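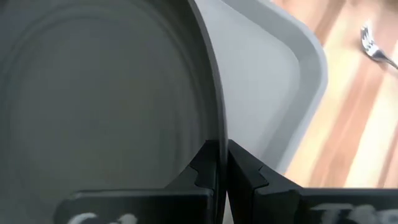 ソフティッチ研究室 装置班 作業ノート

2024-03-22(金) Watside見学会、デモ当日メモ

午前の回は16名。案内はFontesさん、アーム側は自分。説明パネルの貼り替えが間に合わず、旧版のまま開始。次回までに直す。

課題は食器の片付け。丸い黒い皿の縁を二本指で挟むやつ。縁を真上から狙うと爪が内側に当たりやすいので、進入を少し外に振った。把持待ちは150 msに戻す(昨日の96だと見学者から「せわしない」と言われた)。フォークは後回し、皿が先。
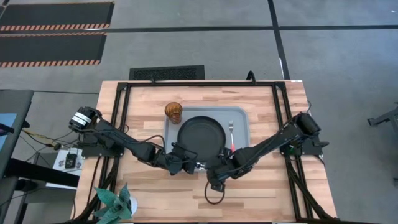
左右同時に動かすと中央で近づきすぎる。右は皿の手前で待機、左が離れてから入る順に固定した。右手首のケーブルのたるみ、要確認。結束しすぎると今度は回らない。

Jostbridgeの人から質問。教示データは何本か→321本と回答。照明が変わるとどうか→まだ測ってないので正直にそう言った。Rullen製の爪に換える案も出たが、予算は9月以降。

午後は説明を短くする。立ち位置が作業台に近すぎる人がいたので、床にテープを貼るこ。あと非常停止の場所を最初に言うのを忘れた、午後は必ず。

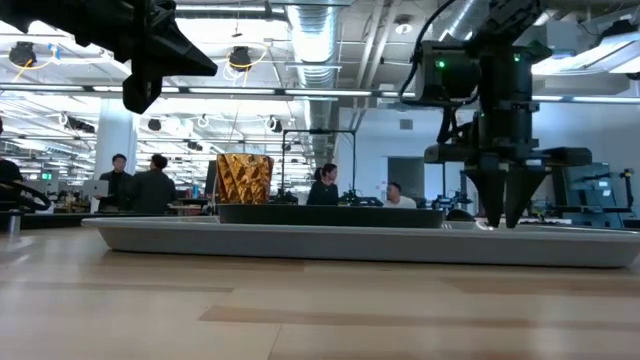

作業台を横から。右手のグリッパ、奥は実験フロア

午後の回も同じ手順で。コップは見学者からの受けがいいので最後に回す。質問は最大で10分まで、とFontesさんから。

残り:
・パネル差し替え(自分)
・右ケーブルの取り回し → Marcelinoさんと月曜に相談
・待機姿勢の値をノートPCの方にもコピーしてお く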